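Unit 6 handout: Gripping faults and what gets written down about them
Bisthorpe evening course, V. Juhl, revised July 2022

Reading for this unit is the Lykkegaard fault log, entries 1261 to 1320. Read the entries before the summary at the front. The summary puts most of the dropped parts down to "operator speed", and I would like you to be suspicious of that. 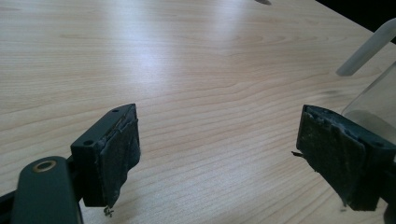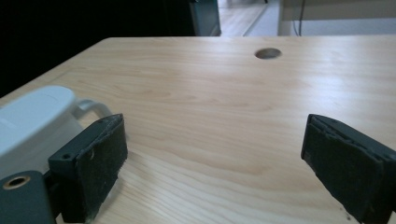 Worn pads on both fingers, with fraying along the top edges.

Why does a worn pad cause drops if the motor still closes with full force?

Closing force is only half of it. What holds the part is friction, and a pad that has frayed or picked up dust may grip well in one spot and badly in the next. The motor reading looks healthy all the same, so the log says "grip OK" and the part is on the floor.

Now entry 1674, in the appendix. A Bidum arm let go of a glass jar above head height with the guard open. The report blames the person who opened the guard. Fair enough, but look at what it leaves out: no pad inspection since February, and no note of who was meant to do it.

Pranora's service sheet says to change pads every 80 hours. I have not seen a test behind that figure and neither has anyone I've asked. Treat it as a guess until somebody shows you the data. A pad handling sharp edges all day won't last like one picking up cardboard.

For next time: choose two entries marked "operator speed" and write down what evidence you would need before you believed it. Half a page each. Vilhjálmur has the spare copies of the log.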